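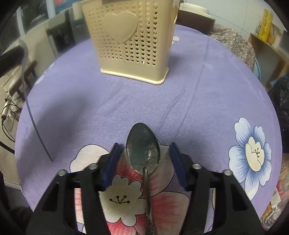
Skillside Residents' Club, Home and Open House Team

Getting an older house ready for buyers

Character homes sell on feeling, and the good news is you can do a lot for that feeling with a bucket, a screwdriver and a free weekend! We have watched plenty of places around Skillside change hands over the years, brick bungalows and skinny semis alike, and these are the jobs we keep recommending to neighbours who are about to list.

Start at the kerb. Stand across the road and look at your own place as a stranger would. Clip back whatever is hiding the house number, sweep the path, wash the front door with warm soapy water and polish the knocker while you're at it. If the door needs paint, go for a colour already found somewhere in the brickwork or the trim. It always looks like it belongs.

Sticky timber doors are the classic old-house complaint. Rub a stub of candle along the edge that catches before you reach for the plane, and check the hinge screws too (a loose top hinge will drop a door enough to scrape). If a screw just spins, pack the hole with matchsticks and wood glue, let it dry overnight and drive it back in.

Windows next. Clean ones make a room feel bigger, I swear by it! Two buckets, one with a splash of white vinegar, then a dry flannel. Do the sills and tracks as well, with an old toothbrush. Painted-shut sashes can often be freed by running a sharp knife gently along the join, but in a house of that age, have the paint tested for lead before you cut or sand anything.

Smells: skip the plug-in fresheners. Open everything up for an hour in the morning, wash the curtains, and leave a dish of bicarb in any cupboard that's musty. Clear the drain in the laundry too.

Ismael Frota on Dantas Street sold in December and swears the best $500 he spent was on the garden. He bought mulch, a few pots of rosemary and new globes for the porch light, all the same warm white. His block is a modest 984 square metres, with a lovely old jacaranda at the back, and every visitor wandered straight out to it.

Pack early! Half-empty wardrobes and bookshelves look generous. Box up what you won't need before the move, label two sides of every box and stack them in the shed, well off the floor.

Keep a folder by the front door with the rates notice, appliance manuals and the dates of any roof or wiring work. Buyers of older homes love a paper trail.

Page updated 2024-01-02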